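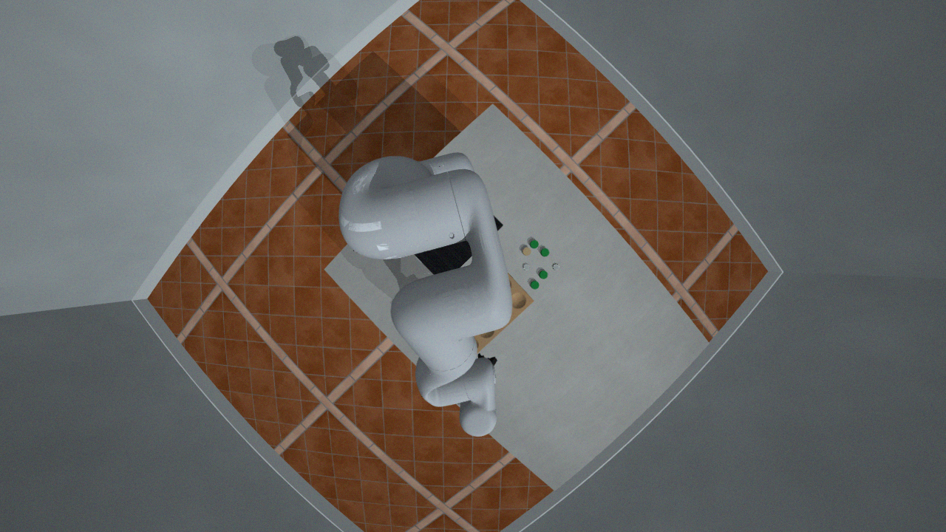
Figure 3. View from almost directly overhead: robot arm, table and tiled floor (rendered).

4.2 What the town councils told us

I'll admit that I went into the Skivby interviews expecting a row about free speech. What I got was mostly a chat about paperwork. The draft rules would have made any website with a local comment section name a contact person, answer complaints within 9 days and keep deleted posts for 90. Heiðrún Ásgeirsdóttir and I spoke to 50 councillors and clerks, and nearly all of them brought up the filing before they brought up the politics.

Romitz was the odd one out. The clerks there had already tried a softer version in February, and they were quite cross that the ministry hadn't asked them how it went (we did ask, and got three folders of printouts for our trouble!).
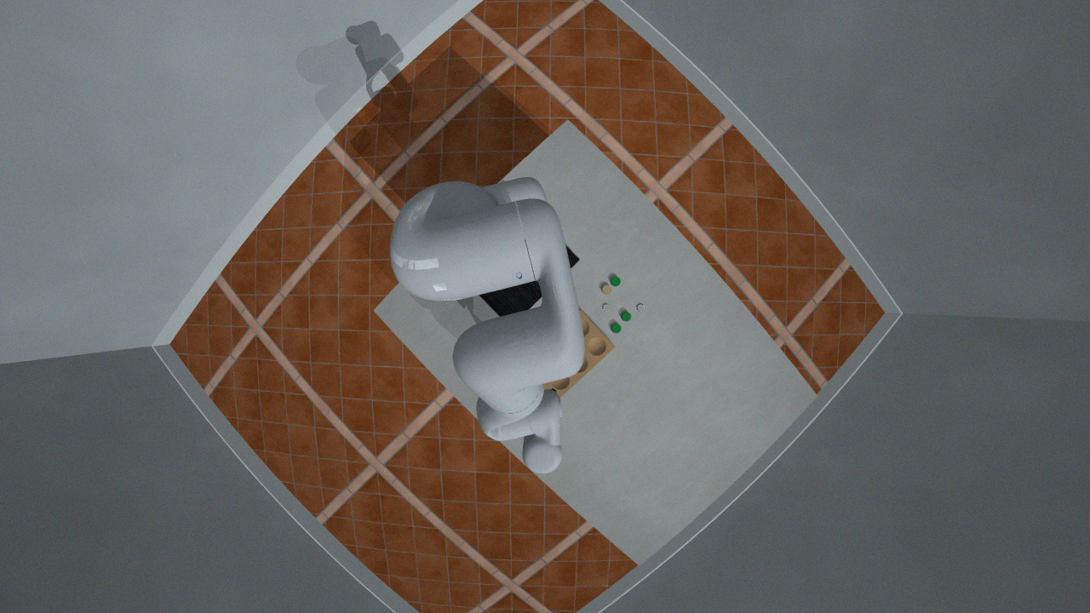

Figure 4. The arm and the pale grey surface from above, with the surrounding walls (rendered).

The opposition members in Vallon worried about something else. They thought a named contact would simply be leaned on - a phone call here, a quiet word there - and posts would vanish without any order ever being signed. I can't prove that from interviews, and Asuka Hayashi, who read an early draft, rightly told me to stop writing as if I could.

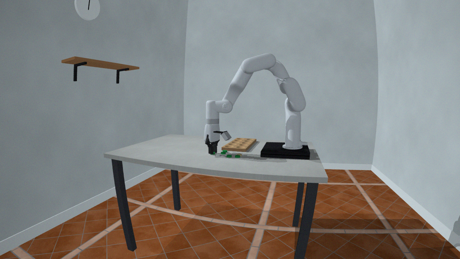 Complaints in Nørgaard went through one office, and I found that arrangement the hardest to judge. It was quick, and people liked it. But every decision came down through a single point, much as the arm in the render arches right over the table and ends in one black gripper aimed straight down, and if you wanted to appeal you were sent back to the same desk. Our coding sheet had no box for that, so I added one on 03/01/2019 and went back over the earlier transcripts.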